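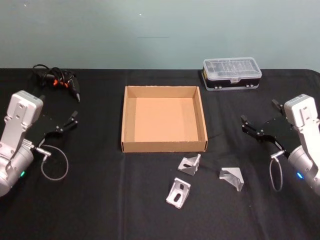 黑布铺上了,褶子还在,胶枪先搁左后面。

2018年8月26日

赶着写几行,锅里还煮着面。今天一整天都耗在那张桌子上,腰疼。

先说布。黑布是上回在 Mangundap 买的,卖布的大姐扯得很快,我没来得及看边,回来才发现有一头剪歪了。歪就歪吧,歪的那头朝下。本来想熨,熨斗翻出来了,水箱里一股怪味,倒掉重灌,等它热,等着等着又不想熨了。直接铺。前面那一片还是皱,右下角尤其明显,用手抹,抹过去又回来。拿尺子压着刮也没用。后来想想,干活的时候东西一放谁看褶子。不过拍东西会看见。下次还是熨,记下来:熨布。

为什么非要黑的,原因很土,白布一滴胶上去就是一个黄印子,洗不掉。上一块白布就是这么完蛋的,剪成抹布了,现在挂在水池边上。黑布滴了胶看不太出来,等凉透了一抠就下来一块,抠得好的话连毛都不带。抠得不好会留一小片亮的。

黑布的毛病是沾灰,沾线头,沾纸屑。纸屑最烦,切一刀瓦楞纸就下一场雪。粘毛滚筒用到只剩芯了,记下来:滚筒。

早上

六点多就醒了,热。窗户开着也没风。喝了半杯凉茶,昨天的,有点涩。本来打算先回邮件,Dondinmont 那边问 Prarnia 的盒子样什么时候能看,我说这礼拜,他们没说行也没说不行。就当行。

所以得收桌子。不收没法做。桌上那一堆是两个月攒出来的,从六月起就没见过桌面。切割垫底下还有切割垫。铅笔头、半卷双面胶(胶面上全是毛)、一张电费单,已经交过的。找到一把以为丢了的小镊子,高兴了一下,尖已经弯了,又不高兴了。

收东西我没什么方法,全部先挪到地上,再一样一样往回拿。地上摆的时候很痛快,往回拿的时候就开始后悔,每一样都觉得可能用得着。断了的尺子,还能量短的嘛。最后扔了,又捡回来,又扔了。垃圾袋扎口扎死了才算数。

擦桌子。桌面本来也是黑的,擦完看着跟没擦一样,抹布倒是灰了一大块。洗抹布,再擦,又灰。第三遍我假装没看见。

胶枪

胶枪得单独写,因为它最占脾气。

黑的,扳机和握把那块带一点橙红,扔在黑布上就靠那点红找它。线也是黑的,跟布一个颜色,每次手一带就把旁边的东西扫下去。今天又扫下去一次,是装刀片的小盒,还好盖子扣着。

用了好几年了,当时便宜,店里的人劝我买贵的那把,说温度稳,我没听。漏胶是老毛病,放着不动也往外冒一点,像流鼻涕。以前在底下垫一张烘焙纸,胶滴上去凉了能整块揭下来,揭下来的那些圆片我还攒过一阵,不知道要干嘛,后来也扔了。烘焙纸现在厨房也没有了,记下来。

胶棒还是 Orker 的,200 一袋的那种大袋,拆开以后怎么放都往外滚。想找个长一点的罐子竖着插,意大利面的罐子正好,但那里面有面。今晚煮的就是这个面。吃完就有罐子了,等于一边吃饭一边收拾,很好。

有一次换了别家的胶棒,细了一点点,枪里顶不住,扣扳机它往后退,胶从后面挤出来糊了一手。从那以后不换了。贵一点就贵一点。
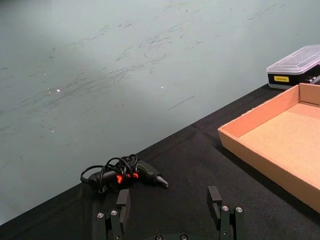 线也得想个办法。我平时就是随手往枪身上一绕,绕完往那一放,下次拿起来先解半天。网上说要对折再绕八字,学了,绕出来像个蝴蝶结,挺好看,一松手全散。魔术贴扎带抽屉里应该有一卷,翻了,没有。找到的是橡皮筋,老化了,一拉就断,崩到下巴上,疼。

而且线太短。插墙上够不到桌子前边,得站着点胶,点一会儿胳膊就酸。接了排插又多一根线拖在地上,走过去踢一脚。想把桌子往插座那边挪,挪之前得先把底下的箱子搬空,箱子里是什么我已经不记得了。不挪了。今天不挪。

对了枪头。枪头上糊的那层旧胶要趁热擦,拿棉布包着一拧。凉了再弄就得拿刀刮,刮花了以后更容易粘。道理都懂,每回都是凉了才想起来。明天一插电先擦这个,写大一点:先擦枪头。

中午随便吃的。剩饭,一个蛋,咸菜切多了。吃完坐在椅子上不想动,就看着那面墙发呆。

墙。颜色我一直说不清,有人说灰,有人说绿,阴天看着灰,灯一开就发绿。刷的时候色卡上明明是很淡很淡的蓝绿,刷完觉得像医院,现在看惯了。全是蹭的印子,中间那一片最多,一道一道斜着的。大概是靠板子靠出来的,板子往墙上一立,抽走的时候就拖一道。还有几个小白点,掉漆,补过没补过我都想不起来了。橡皮擦过,海绵也试过,海绵把旁边的漆擦亮了,比印子还难看,赶紧停手。

要重刷的话得把这边全清空,桌子拉出来,插座拿美纹纸贴一圈,再晾一天。刚收完桌子就想刷墙,人就是不能坐下来,一坐下来就看见别的活。罢了。等 Prarnia 交完再说。上次也是这么说的,上次是等另一个活交完。

纸托盘

下午正经干了点事,弄托盘。

Prarnia 要的东西听着很简单:一个浅盒,没有盖,矮边,牛皮色瓦楞纸,客人打开外箱先看见它。Dondinmont 的意思是要有手感,不要塑料,不要印东西。数量 1000,所以不能每个都让人拿胶枪慢慢点,最后肯定是要改成插扣的。但是样子先得出来,样子我就用胶枪,快。

矮边折起来比高边难,没想到。边一矮,手指头没地方捏,压线又得压得深,浅了折出来是圆的,深了外面那层纸会裂。裂开以后里面一楞一楞的露出来,像牙。换了个方向裁,顺着楞折就好折得多,可是另外两边又变成横着了,总有两边不听话。拿没水的圆珠笔压线最好使,比骨刀好使,骨刀买来就用过那么两次,占着笔筒。

角上点胶也有讲究。多了挤出来一坨,少了一掰就开。我的做法是先点靠里的一小点,合上,捏住,数到 12 再松手。数到十就松过,弹开了,胶拉了一手丝。丝这个东西最讨厌,当时看不见,过一会儿满袖子都是,黑布上也是。拿吹风机吹一下丝会缩回去,这招好用,就是吹风机在浴室,来回跑。

还试了白乳胶。干净是干净,可是要夹着等,夹子夹过的地方有印。Dondinmont 那种人一定会看见那个印。算了,还是热熔。

底板也想了半天,要不要在里面再衬一层。衬一层平整,拿着也沉一点,沉一点就显得贵。可是多一层就多一层的钱,乘以数量就吓人了。我先不衬,等他们自己提。他们要是不提我就当省了。

做废的都没扔,拆开还能当垫板。切割垫下面垫一层废纸板,刀下去的声音会闷一点,晚上干活不吵楼下。楼下上个月敲过一次天花板,不知道是嫌我吵还是自己在挂画。反正闷一点好。

尺寸改了 6 毫米。就 6 毫米,整张图重画。当初量外箱的时候没把纸厚算进去,又犯这个错,每回都犯,墙上应该贴张条:算纸厚!!贴上去估计又掉一块漆。

托盘往黑布上一放倒是好看。浅浅的褐色,底下全黑,干干净净的。看了一会儿,觉得值。然后发现一个角有点翘,又不值了。

灯也是个问题。白天靠窗户那边亮,左边角上暗一块,颜色就冷,纸看着发灰。晚上开灯又太黄,牛皮纸黄上加黄,拍出来像烤糊的。Dondinmont 收照片的人很在意颜色,上次为了一张照片来回了好几封信,其实东西是同一个东西。所以要拍就得赶上午,上午的光最平。明天要是阴天就更好,阴天最省事。可我明天上午还要去取快递,时间撞了。快递可以晚点去,站里关门晚。

墙上那排插座也得避开,灰的,开关和两个插座连着,拍进去就很像办公室。我站远一点它就进来了,蹲下去又照不到盘底。上回是拿一张大白纸立在后面挡,纸一直倒,胶带粘墙上撕下来又带漆。先不挡了,拍完裁。 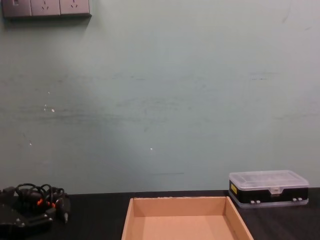 明天要做的

先擦枪头。再写一遍,怕忘。

熨布,熨斗水箱里放点白醋试试,有股味。

买:粘毛滚筒,烘焙纸,魔术贴扎带,一支新的铅笔(所有的铅笔都只剩头了)。

图按新尺寸重画,算纸厚。画完先打一张普通纸折一遍,不要直接上瓦楞纸,今天就是懒得折那一遍才废了那么多。

给 Dondinmont 回信,别写太长。上回写太长,他们只回了第一句。就问两件事,外箱定了没有,里面到底衬不衬。衬的事还是不问了,等他们提。那就问一件事。

Mangundap 那家布店要是路过,再扯一块备着,这次看着她剪。

晚上

面煮过了。写着写着忘了关火,水都快没了,面坨成一块,拿筷子挑半天。加了酱油和一点辣油,也能吃。罐子倒是空出来了,洗了,倒扣在水池边,得等它干透才能放胶棒,有水进枪里会冒泡。

手上还有一小块胶没撕下来,在食指侧面,撕一下疼一下。留着睡一觉,明早自己就掉了,一般都这样。

收完的桌子过去看了两次。第一次是去关灯,第二次没什么事,就是去看看。地上那一半还没归位呢,箱子也还堵着门,门只能开一条逢,侧着身进出。明天再说。腰贴了膏药,味道很冲,枕头上估计也要有味了。

十一点多了。楼下好像在看球,喊了一嗓子。困,闹钟定好了,没电了手机,去插上,睡。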